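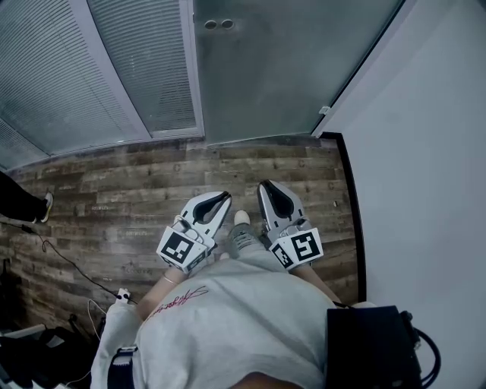

How many times do you have to show a robot the same job before it gets the hang of it?

More than you'd like for anything with cloth in it, and fewer than I feared for picking something up and putting it down. Our best result so far came from 60 goes at moving a cup from a shelf to a tray. The tea towel has had 100 and still comes out looking like something from the bottom of my rucksack.

9 Oct 2020

I've been meaning to write up the Lolten project since July, when we stopped driving the arm from a desk and began doing the jobs by hand with a pair of grippers. What a difference! Steering by remote control was fun for the first morning (I do love a joystick) but it was painfully slow. You nudge, you wait, you nudge again, you knock the cup over. A job that takes me a few seconds in my own kitchen took 9 minutes on a bad day, and the arm learned all my dithering along with the useful bits.

With a gripper in each hand you just get on with it. You squeeze, the jaws close, you lift, you carry on. Each one has square black-and-white markers on a block at its base, and our software, which we call Workneh, uses them to work out where each gripper is and which way it's pointing. If you turn your wrists so the markers face away for too long, that go is lost and you do it again. I lost a whole tray of cups that way before I learned to keep my elbows in.

Some things I've picked up along the way. Go slower than feels natural, but don't stop dead in the middle, or the arm will stop there too and seem to have a little think. Start from a slightly different spot every time. Leave your fumbles in if you recover from them — those goes turned out to be some of the most useful we had, and I'd been throwing them away for weeks. And take a proper break, as your forearms will complain long before your brain does.

The two-handed jobs are the ones I'm really excited about. Opening a zip bag, for instance: one side holds, the other pulls, and the timing between them is hard to put into words but very easy to show. We tried it on Allura, our older arm pair, and it got the bag open on the second attempt. I may have shouted.

Next up is Drostow, the newer pair, which has a longer reach and a much lighter squeeze. I want to give it the tea towel again from scratch, with a thicker towel and all the folds done on the same side of the table. If that goes well I'll try pillowcases.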